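4.2 What viewers remember after the finale

Reality television is a wonderful place to study fame, and our second survey gave us far more than we had hoped for. We collected 1,739 posts about the Furnival housemates, all written in May, after the final episode of the season.

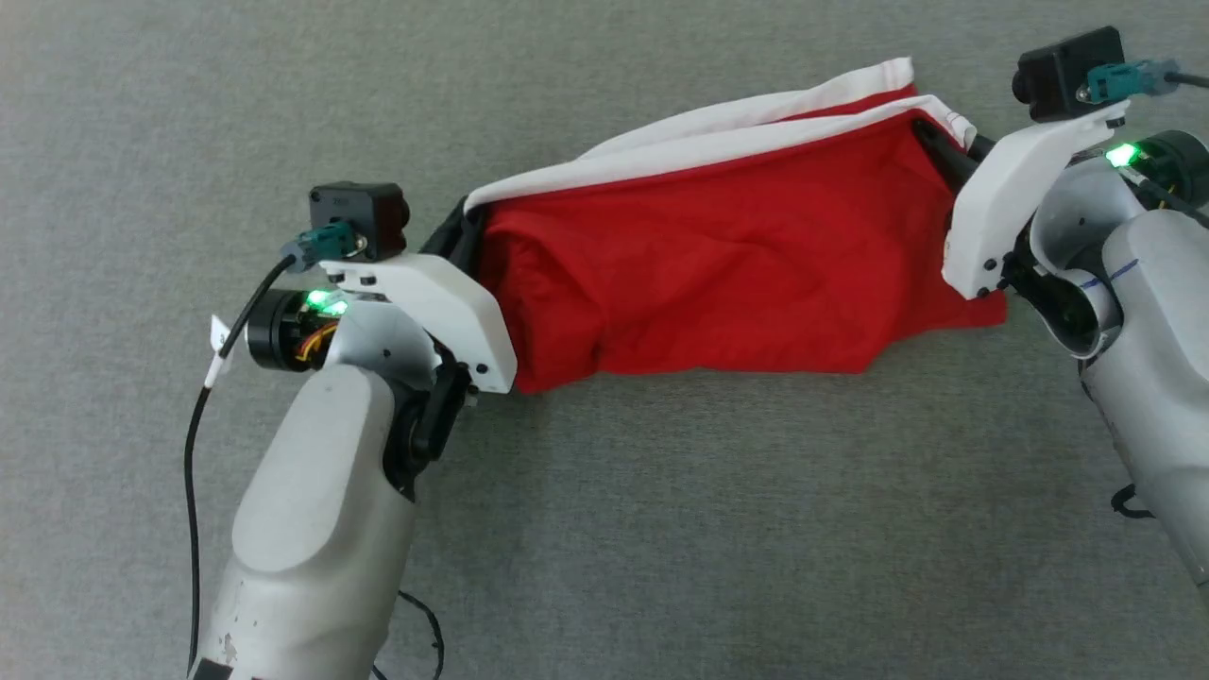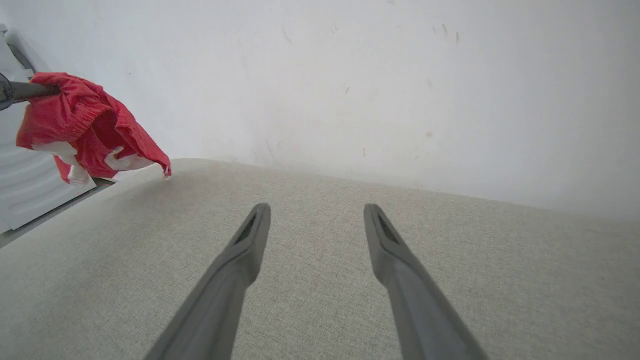
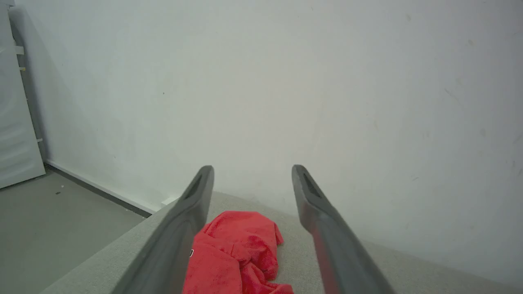
Figure 3. Gripper fingers and cloth, three views.

The most exciting result concerns romance. Posts about couples drew up to 500 replies each, yet fans who stayed active wrote mostly about what a housemate did next: a song, a clothing line, a cooking show! Whitlock's coding scheme, first tried on the Godarano season, handled these shifts of topic very well. We read 100 of the longest threads in full, and they are a delight, full of old jokes and fierce loyalty. Section 4.3 takes up the 50 threads in which former housemates joined the talk themselves.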